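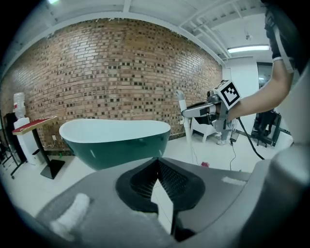 From: Yaryna Koval
To: Plullow allotments list
Date: 2020-04-23
Subject: Re: [plullow] Slugs, and what to do with early beans

Hi Melaniia and all,

Oh, I feel for you! I lost nearly the whole first sowing the same way last year and sulked for a week. A few thoughts, for what they're worth (my plot is the damp one by the bottom gate, so I get more slugs than most of you).

On Wed, Melaniia Hladun wrote:
> I put 17 runner beans out under the fleece on Sunday and this morning
> there are 13 little stumps. Is it worth sowing again or have I missed
> the boat? Also does anyone rate the wool pellets? Petro swears by
> them but they're dear.

You haven't missed anything, it's still April! I never put runners out before the middle of May now, fleece or no fleece. Sow another lot in loo roll tubes on a windowsill and keep them in till they've got two proper pairs of leaves and a bit of toughness to the stem. The slugs do still have a go, but a big plant can lose a leaf and carry on.

Wool pellets — I've tried them twice. The first year they were marvellous and the second year they blew about and the blackbirds took them for nests. I'd save your money. I go out with a torch after supper and a bucket, which is disgusting but I've got quite fond of it, and you hear the owls.

If you want something that gets away faster, I've got spare dwarf French seed, the variety Jasmina brought to the September swap. It crops well even in my soggy corner and doesn't need poles. I'm happy to leave an envelope in the tin by the shed, just tell me your plot number again as I've got you down as two different ones.

Petro, while I'm here, is the water on at the top end yet? Ours is running but very brown, and the tap drips all night. I put a can under it and it was full by morning.

Yaryna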